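# Skirnari arm – teaching by hand and by remote control

Work on the Skirnari tabletop arm at the Plamau bench, 2020-07-07. The arm is taught in two ways: an operator moves the joints directly with torque off, or drives them from a leader arm over the Koubek serial link. Joint positions are logged in both modes and replayed without the operator. The task is a short pick and place on white paper.

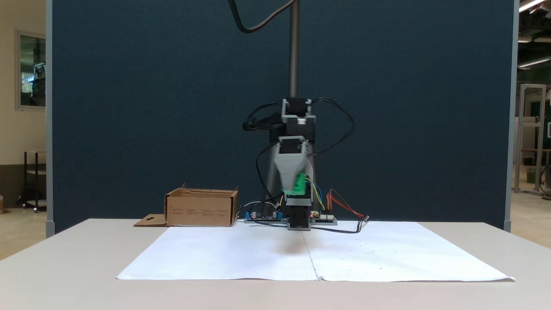
Gripper closed on the bright green object, base block on the table below.
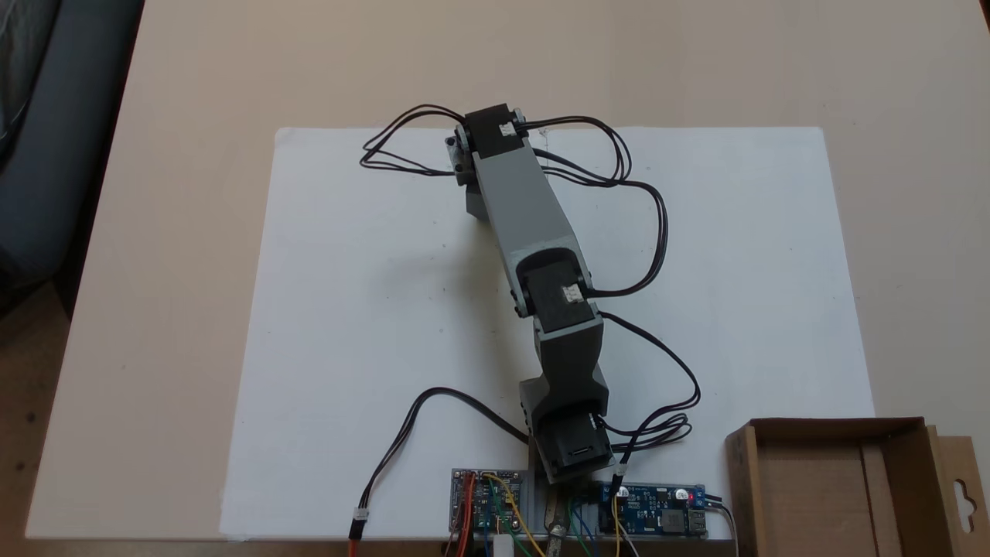
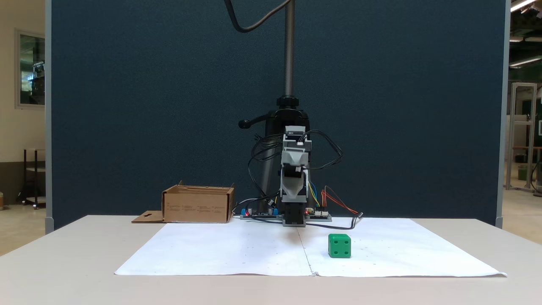

*Bench views of the arm over the white sheet, with the open cardboard box to one side. In the third, the green die is on the right portion of the paper, four pips to the front.*

## Notes

- A session is 12 demonstrations per mode. Episodes longer than 65 seconds are discarded at import.
- Hand-guided runs give smoother paths near the elbow limit. Remote runs replay more closely, as the servos carry the same load in both cases.
- Cable loops at the upper joint are left long. Shorter runs pulled on the connectors at full extension.
- Heltura 2 is the current logging build. It drops samples when the buffer passes 2,000 entries – restart the logger between modes.

Joint offsets and the replay script are kept with the session logs. Corrections to Olga Iglesias.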